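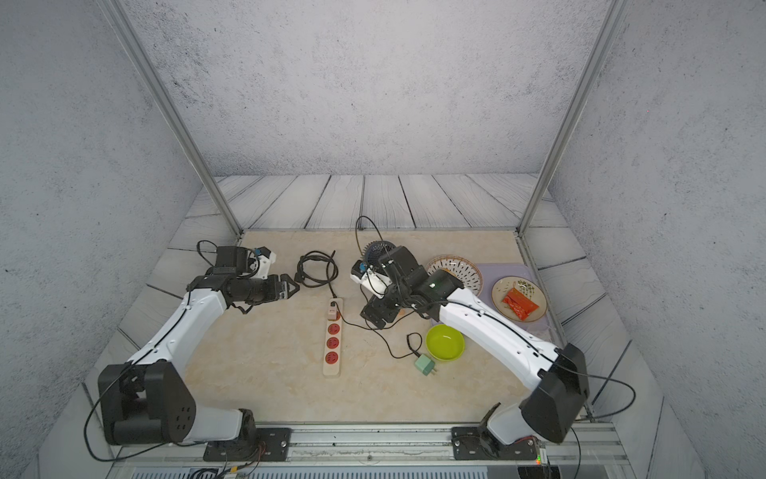

Page last changed: 10th May

Trarex two-arm kit: project report
Sofia Zervas and Julián Bermúdez

1. What we were asked to do

Our department had the Trarex kit on a trial from Skunell and wanted to know if second-year students could use it without much help. We had it from March. The job we picked was desk clearing: plugs, leads, a power strip, a small fan, a bowl and a few plates.

2. Setting up

The two arms bolt to a metal rail at the front of the table and reach in over the top. Each has its own mounting plate, a two-finger gripper and a camera behind it. Bolting down was quick. Setting the cameras took us 3 afternoons, mostly because the manual covers an older bracket. Skunell answered our email the next day and sent the right pages.

3. Tests

We ran 40 attempts at picking up the wall plug and putting it in the green bowl, then the same again with the plates swapped over. The triangular finger pads suit small hard things. The plug was fine when it lay flat with its prongs showing. Snack packets were harder, as they slide on a glazed plate, and we lowered the closing force for those.

Leads were the main trouble. The power strip has a long cord and the charger has another, and an arm that catches one drags the rest along. Julián wrote a check that stops the arm if the load goes up suddenly. It works but it is slow.

4. Cost

Spare finger pads are 300 for a class set, which we thought high. The Wercombe pads in the store cupboard don't fit - the holes are in the wrong place.

5. What we would change

A printed manual that matches the kit, and clips to keep the arms' own cables closer in. We would use it again for plates and plugs. For loose leads we would want to try the Aguirre gripper first.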